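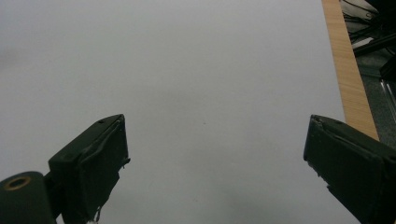

Chun-yin Chien says a memoir kit is a silly thing to spend money on, that if you have a life and a pencil you already own the kit. She left that under my last post, the one where I mentioned I'd ordered the Gollby box, and I've been arguing with her in my head ever since (in the shower, mostly).

So, the Gollby Life Story Box. Posted 3/26/18, after more than two months of using it most mornings before work.

Some background for new readers. I came out as trans in my forties, I'm a lapsed-then-unlapsed synagogue person, and I've been trying to write about both things for ages. What I had was a folder full of openings. Lovely openings! Me at my grandmother's table, me at the mikveh door not knowing what to do, me at the DMV. None of them went anywhere. I bought the box in the hope that it would drag me into a middle.

You get a deck of prompt cards in 8 suits (Names, Rooms, Clothes, Arguments and so on), a fat little notebook, a timeline that folds out like a road map, and a booklet by someone who signs only as Badawi. The booklet is the best thing in there. It's short, it's bossy, and it has a whole chapter on writing about people who are still alive and still speaking to you. I read that chapter twice and then called my sister.

The cards are mixed. Rooms is wonderful. One card just says "Where did you practice being yourself?" and I wrote for 11 pages, which for me is unheard of, about the basement bathroom in my parents' house and the lock that didn't catch. Clothes I was dreading, because I've been asked about clothes by every stranger who ever found out I was trans, but it was gentler than I feared. One asks what you gave away and who is wearing it now. I liked that a lot.

Names is where I got cross. Nearly every card in the suit assumes you've had the same first name since birth, or that you changed your last one when you married. "Who were you named after, and do you live up to it?" Well, which time? I had a naming in front of my congregation as a grown woman and picked the name myself, and I have a lot to say about it, but the deck never asks. I ended up writing my own cards on blank stock and slipping them in with the others. They don't match and I don't care.

The timeline I can't get along with at all. It wants your life in one straight line with the big events on top and the feelings underneath. Mine keeps doubling back – I understood things at forty-four that happened when I was six, and where am I supposed to put that? I gave up and used the back of it for phone numbers.

The notebook is fine. The paper takes fountain pen ink without bleeding, and it lies flat once you've bullied the spine a bit.

I did try the competition. Zuvo is an app that sends you a question each evening and stitches the answers into a printed book at the end. It's cheaper and slicker, but the questions are awfully cheerful, and I didn't love typing the private stuff into my phone on the bus. Ashraf Erraji, from our Thursday – sorry, from our writing group, we've moved it again – swears by the Closinon workbook, and lent me his copy. Heavy on grammar exercises. If you need structure, you may get on with it better than I did.

Would I buy the Gollby again? For myself, yes, for Rooms and for that booklet. I'd give it to a friend with a note telling her to skip the timeline and take a pen to the Names suit. I wouldn't hand it to somebody who had just come out. A few of the Arguments cards are rough going, and there's nothing on them to warn you.

As for Chun-yin, I've had a life and a pencil for decades, and what I had to show for it was that folder. Now I have a middle, or a good part of one. It's messy and my mother comes off better in it than I expected. I'm reading a piece of it aloud at our group's June evening, the basement bathroom part, if I don't lose my nerve. Details will go in the sidebar once we've settled on a room.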